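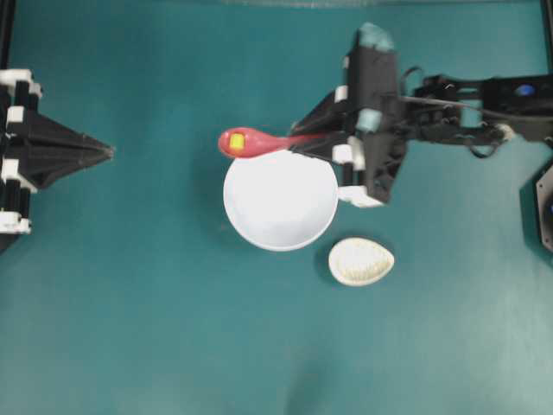
Xóchitl Medrano wrote in to say that her arm drops the spoon on the way to the bowl one time in three, and she asked whether stronger fingers would cure it. Probably not. In most cases the pads are worn or the closing position has drifted, and both can be put right on the bench in an afternoon.

The steps below are for the Brurkier arm with the standard two-finger gripper, running the spoon-and-bowl task. The older Ocampo gripper takes the same pads but has its screws on the outside, so step 2 will be quicker.

What you need

A 2 mm hex key and a small flat screwdriver
A pair of replacement pads (Pretard sells them in sheets, or cut your own from silicone)
Isopropyl alcohol and a lint-free cloth
Cable ties, the narrow sort
The spoon, the bowl and whatever you normally carry in the spoon

1. Park the arm and cut the power

Send the arm to its rest position before you switch off. The shoulder has no brake, and if you cut the power with the arm stretched out over the table it will come down on whatever is underneath. Support the forearm with one hand while you flip the switch. Wait 15 seconds before touching the connectors.

2. Take off the old pads

Open the fingers by hand, slowly. If they will not move, the motor is still powered. Lift one corner of each pad with the screwdriver and peel it back along the finger. Old adhesive usually stays behind in a thin grey film. Wipe it off with alcohol and let the finger dry completely.

Look at the bare fingers while you have them clean. A hairline crack near the screw holes means the finger needs replacing, and new pads will only hide the fault.

3. Fit the new pads

Press each pad on from the bottom edge upwards so that no air is trapped. The two gripping faces should meet flat when the fingers close. If one pad sits higher than the other, the spoon handle will roll as the grip tightens and the scoop will tip. Leave the adhesive overnight if you can.

4. Check the cables

Cables that loop under the forearm need some slack or the wrist will pull on them at full turn. Too much slack and they can catch on the rim of the bowl. With the power still off, move the wrist through its whole range by hand and watch the tightest point. Tie the cables to the link above that point, never across a joint. Snip the tails of the ties.

5. Reset the closed position

Power up, open the Fanport panel and choose Gripper, then Calibrate. Close the fingers on nothing and press Set Zero. Now put the spoon handle between the pads and close again until it stops slipping when you tug it lightly. Note the reading. On our arm it comes to 2757, but yours will differ with the thickness of the pads. Anything under 2000 on this model means the zero was not saved, so do it again.

Add a little to the reading and save it as Grip. Going much further bends a plastic handle and makes the motor run hot.

6. Test over the bowl

Start with an empty spoon. Run the approach at quarter speed and stop with the scoop over the rim. It should be level from side to side. If it leans, loosen the wrist screw by a quarter turn, straighten it and tighten again.

Then load the spoon with something light and repeat. Raise the speed in small steps. If the load slides only at the higher speeds, lower the acceleration before you touch the grip setting.

Looking after it

Wipe the pads with alcohol at the end of each day's running. Check the zero whenever the arm has been moved or knocked. Our last pair of pads went in during January and did 152 runs before the handle began to creep. Write the fitting date on a strip of tape on the base.

Page last changed 2018-06-11: wrist screw adjustment added to step 6.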